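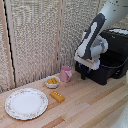

The bench, November.

OK so quick one before the kettle boils. I said I'd write up the Skerndale walk weeks ago and then didn't, and Poppy has now asked me twice, so.

Background for anyone new. Five day walk, Pristard to Skerndale, mostly along the old stock route and then up over the tops. I'd wanted to do it for years. My knees are not what they were. Tia Haworth said she'd come if I stopped talking about it and booked the thing, so I booked the thing.

Packing. I overpack, always have. Took everything out of the bag on the lounge room floor the night before and put most of it back in. Two jumpers. One would have done. Forgot the tin opener, remembered the spare tin opener from the last trip was still in the side pocket, felt like a genius for a whole minute.

Day one, Pristard to the river camp. Flat, dull, sheep. The bakery in Pristard opens at six and does a cheese and onion pastie that I thought about for the rest of the week. Buy two. I bought one. Tia bought two and ate the second one in front of me at lunch, slowly.

The track leaves town behind the footy oval, and the sign is on the wrong side of the gate so you can't read it till you've gone through. We went up somebody's driveway first. Nice dog.

River camp is fine. Tank water, a long drop, a shelter with a bench in it. Ground's harder than it looks, bring decent pegs. Bent three of mine and swore a lot.

Day two. Here's where I should have listened. Stuart Hebden, who did it last autumn, told me to start day two before seven because the climb has no shade on it at all. We started at twenty to nine. I'd slept badly, and there was a whole thing with the stove, and anyway. No shade at all. None. I drank most of my water before the first saddle and then spent the next two hours doing sums.

The spot height at the top says 839 metres. Doesn't sound like much, does it. I know people who'd jog it. We sat on a rock up there and didn't speak for a good while, and I took my boots off, and that was a mistake too because getting them back on was awful. But the view! You can see right down the Wan valley, all the way to the silos, and the colour of the paddocks that late in the year, sort of a tired gold. Worth it. I said worth it out loud and Tia said ask me tomorrow.

Feet. I need to talk about feet. New socks, the expensive ones, everyone raves about them. Blister on each heel by the end of day two. Went back to my old op shop wool ones for the rest and no more trouble. So there's your gear review. I'm not naming the socks, could be my feet are just weird.

Day three, Jaltlow. If you only do one bit of this walk do this bit. The track drops off the tops into a gully full of tree ferns and it's suddenly cool and green and dripping, and you come out the bottom at the old schoolhouse where you can get a bunk if you ring ahead. Ring ahead. There's no reception from the tops so do it before you leave Pristard. We had bunks because Tia is organised. A couple from the coast didn't, and ended up on the verandah in the rain, and were very cheerful about it, more than I'd have been.

Imogen Nuttall runs the schoolhouse. Made us soup. Pumpkin, with something in it I couldn't pick, and she wouldn't tell me. There's a visitors book going back years and I read the whole thing by torch. Somebody had walked it in winter, on thier own, in sandshoes. Someone else just wrote MUD across a full page. Fair.

Rained all night on the tin roof. Best sleep of the trip.

Day four was a rest day in theory. In theory! I wanted to see the falls, which is a side trip, out and back, and the book says easy. The book was written by somebody with longer legs. Lots of steps cut into the bank and half of them washed out, so you're sort of scrambling with your hands. Falls were running hard after the rain. We ate crackers on the flat rock and got soaked by the spray, went back the way we came and played cards till dinner. Tia won everything. I owe her a car wash and a pie.

Day five, the last leg into Skerndale. Long, but it's kind walking, a fire trail nearly all the way, and there's a point where you come around a bend and see the church roof and think you're there. You are not there. It's another two hours from the church roof. I'd been warned about this by Stuart as well. I should really listen to Stuart.

Jyoti Rathore met us at the pub with the car and clean thongs for both of us, bless her. I had the schnitzel and a lemon squash and then another lemon squash, and fell asleep before we'd got to the highway. Apparently I snored. Apparently there's a recording.

Cost, because people always ask. Came to $177 each, including the bunks, camp fees and the pub, not including petrol or the pasties. I thought that was pretty good for five days. You could do it cheaper if you skipped the schoolhouse but please don't skip the schoolhouse.

What I'd do different. Start early on day two, obviously. Carry more water that day, I'd say another litre and a half. Leave a jumper at home. Take a proper mug, not the folding one, the folding one tips over if you look at it. More chocolate. Fewer of those nut bars, we both hated them by day three and I've still got half a box in the pantry if anybody local wants them.

Maps, the paper one from the servo in Pristard is fine, but it shows the old route through the pine plantation and that's been closed a while. Follow the orange markers, not the map, once you're past the second stile. We lost half an hour there going back and forth along a fence arguing. Quietly arguing. Tia was right, I'll put that in writing since she reads this.

Would I do it agian? Already looking at dates. Tia says autumn, Poppy wants to come if her ankle's up to it. I've started walking to the shops with a loaded pack on, and the bloke next door asked if I was moving out.

Photos from the tops when I get them off the other card. Recipe for the soup if I ever get it out of Imogen. Kettle's boiled, and gone cold again by the look of it.

Comments are open, let me know if the bridge below Jaltlow has been fixed, I've heard yes and no.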